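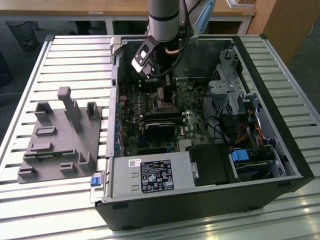

**Which side of the tower must face up when I take out the graphics card?** The open side, with the case lying flat on the table.

## 4. Removing the graphics card

1. Shut down the computer, unplug the power cord and wait 20 seconds.
2. Lay the tower on its side and take off the side panel.
3. Touch the bare metal of the case before you touch any part inside.
4. If a power cable is connected to the card, pull it out by the plug.
5. Open the card's latch, then lift the card straight up – do not rock it.
6. Put the card in an anti-static bag.

**Caution:** The heatsink and the copper heat pipe can stay hot after shutdown. Keep your fingers away from them.

**Note:** Blue tabs are for release. Do not force a tab that does not move.

Revised by Châu Lâm, June 27, 2020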